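Subject: Re: [planning] Beneficiary forms after the Tronitz plan change
From: Jarmo Kinnunen
To: planning list

Filipa Louro wrote:

> The Tronitz retirement plan moved to Sosten as recordkeeper in August.
> My account shows the full balance and the right contribution rate,
> but the beneficiary field reads "none on file." I named two people
> on the old form, at 50 percent each. Does the old form still count,
> or do I have to do it over? I also have a rollover IRA at Hirvonen
> and can't remember what I put there.
>
> Filipa

Whether the old form counts depends on the plan document. Some plans carry earlier designations forward when the recordkeeper changes. Others void them on a stated date and fall back on the default order, usually spouse first, then children, then estate. Ask the plan administrator for the written rule. The phone staff at Sosten can read you what is on their screen, but the administrator decides which form controls.

File a new form in either case. It is form 1333 in the Sosten packet, and the web version asks for the same items. If you are married and name anyone other than your spouse for a workplace plan, the spouse generally has to sign a consent, and the signature has to be witnessed by a notary or a plan representative. The web version will accept the entry without the consent and leave it as "pending." Pending is not on file.

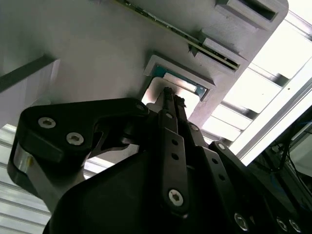 Filipa Louro: Mine has said pending for 23 days. I took that to mean they were working on it. Would a divorce decree from before the move change anything, or does the form win?

The form generally wins in a workplace plan. A decree that gives up the benefit does not by itself remove a named ex-spouse. If the decree awards part of the account to someone, that takes a separate court order which the plan has to accept. Send the administrator a copy if you have one, and get the acceptance in writing.

The IRA is handled apart from all this. Hirvonen is the custodian and its own form controls. Spousal consent for an IRA depends on state law, mostly in community property states. Ask for a copy of the designation now on record. When you fill in a new one, check whether it says "per stirpes" or "per capita." With the first, a deceased child's share passes to that child's children. With the second, the wording in the custodian's agreement decides, and these differ.

I keep the confirmations with the wills and pull them every 5 years or after a marriage, birth or death. The checklist I follow is pasted below from the list archive.
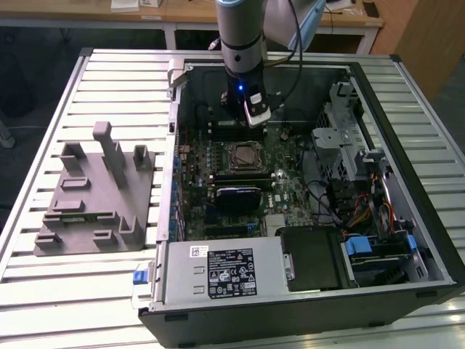

By Jarmo Kinnunen | Undemeck Planning Notes, no. 911

1. List every account that passes by form: workplace plans, IRAs, life insurance, annuities, bank accounts marked payable on death.
2. Get the current designation in writing for each.
3. Name a contingent beneficiary on each.
4. Do not name a minor directly. Use a trust or a custodian.
5. Check that percentages add up to 100 within each class.
6. Save the dated confirmation page.

Jarmo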